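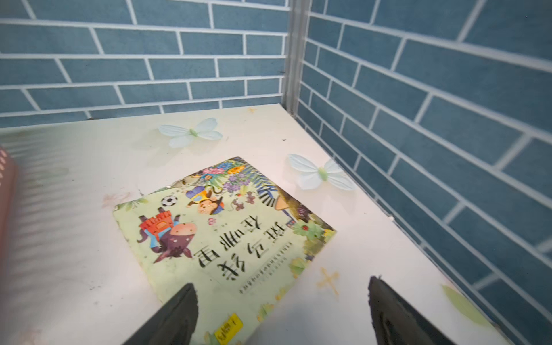 A children's picture book with a pale green cover.

Picture book

Reading time: 5 minutes

A picture book is a book in which pictures and words share the job of telling a story, or in which the pictures tell it alone. Most are made for children between babyhood and early primary school, though there is a lively shelf of picture books for older readers and adults as well. The form is small and cheap to carry around, and it manages an astonishing range: bedtime stories, jokes, counting books, family histories, books about death, books about diggers.

Picture book and illustrated book

The two terms are often mixed up. In an illustrated book the text would still make sense with the pictures taken out. In a true picture book it usually wouldn't. The words might say that Grandpa had a quiet afternoon, while the drawings show a goat eating the curtains behind him. A child who can't yet read will spot the goat long before the adult does, and this is one of the great pleasures of reading them together. Writers on the subject sometimes call this gap between word and image "counterpoint".

Layout and the page turn

The usual length is thirty-two pages. Large sheets of paper are printed and folded into sections, and page counts that divide neatly by eight or sixteen waste very little. Once the title page, the copyright notice and perhaps a dedication are taken care of, many books have 28 pages or so left for the story.

Within that space the most powerful tool is the page turn. A question on a right-hand page ("But who was knocking?") makes the reader lift the corner to find out. Illustrators plan these moments with a storyboard, a single sheet with every opening drawn as a tiny box, and then with a rough mock-up called a dummy, which can be held and flipped through. A good dummy shows very quickly where a story drags.

Pictures that cross both pages are called double spreads. The fold in the middle, known as the gutter, swallows a strip of the artwork, so faces and important objects are kept away from it. Some artists do the reverse and make the gutter part of the story: a wall, a river, a crack for a mouse to vanish into. Wonderful when it works!

Endpapers, the sheets that join the cover to the inside pages, are another favourite place for mischief. The front set may show an empty garden and the back set the same garden in full flower.

History

Books with pictures for young readers go back centuries. Woodcuts appeared in early printed fables and schoolbooks, and in the eighteenth and nineteenth centuries cheap folded booklets called chapbooks carried rhymes and tales to families who owned few other books. Many had their colour added by hand, if they had any at all.

Colour printing changed everything. During the second half of the nineteenth century, printers in Britain and Europe learned to produce toy books in several colours at prices more households could manage. The artists of that period began to treat the whole book as a design, with pictures that ran ahead of the rhyme or added to it.

Offset printing in the twentieth century let illustrators work in watercolour, collage, crayon or almost anything else and see it reproduced fairly faithfully. Public libraries and school reading programs created steady demand, and by the 1960s picture books were taking on fear, anger and loneliness as well as ducks and trains.

Small presses

Some of the most inventive work comes from very small publishers. Povholm, a press run from two rooms above a bicycle shop, is known for wordless books with stitched spines. Its first title, Levside, follows a ferry through one night of fog and was printed in an edition of 895. Collectors are fond of it, and so are children, who like hunting for the otter.

Hakari, a yearly fair for handmade children's books, is held each May. It began with 18 tables and now has 61, and visitors are welcome to sit on the floor and read. The illustrator Brian Mwakyusa launched Mugo there, a concertina book about a boy walking to his aunt's house. Opened out fully, it makes one long road, and the walk home is printed on the back.

Types

Board books have thick, stiff pages and rounded corners, and stand up well to chewing. Concept books deal with the alphabet, numbers, shapes or opposites. Wordless books leave the telling to the reader, so the story comes out a little differently each time, in any language. Pop-up and lift-the-flap books add moving paper parts. Bilingual books run two languages side by side.

Reading aloud

Picture book text is written to be heard. Rhythm, repetition and a refrain that listeners can shout all help, and many authors read their drafts aloud dozens of times. When sharing one with a group, it's common to hold the book open to one side, facing the listeners, which takes some practice at reading sideways.

See also: Chapbook; Comics; Endpaper; Storyboard; Toy book

Comments

tilly_reads
Lovely article. I never knew about the gutter thing and now I can't stop checking. My daughter's favourite has a dog's tail going straight into it.

Graham P.
Could the Types section mention cloth books? We had one with a crinkly cabbage leaf that went through the wash every week for years.

moss&fern
Found a copy of Levside at a school fete. Took us three nights to find the otter. Page with the lifeboats, that's all I'm saying.

Graham P.
@moss&fern there's a second one on the endpapers

Posted 10th February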